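Section 7: Setting up your Fernandes self-watering planter
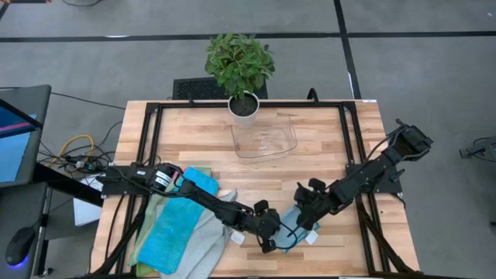
Leafy plant in a round white pot, with a clear tray on the wood in front.

I've set up more of these than I can remember, and the first fill is where most people get stuck (me too, the first time!). Grab a jug and a towel and we'll go slowly.

1. Lift out the inner basket and peel the tape off the float. It's easy to miss – I once left mine on for most of June.

2. Thread the wick up through the middle hole until you have around 9 inches showing inside the basket.

3. Soak the wick in a cup of water, then spread it flat across the bottom.

4. Add damp potting mix, pop your plant in, and firm it down with your fingers.

5. Set the basket back in the outer pot and turn it till it clicks.

6. Pour water slowly down the fill tube until the float reaches the top line.

Note: For the first 7 days, water from the top as well. Roots need a little time to find the wick. I give mine 100 ml each morning before coffee.

Caution: Don't fill past the top line. The overflow hole is at the back, and on a nice wooden table you'll be sorry. Put a tray under it if you're at all unsure.

If the float sticks, tap the tube a couple of times. Still stuck? Ask for part 2345 at the Bamirville shop – Rajeshwari Acharya keeps spare floats behind the counter and will mail one out if you can't get over there.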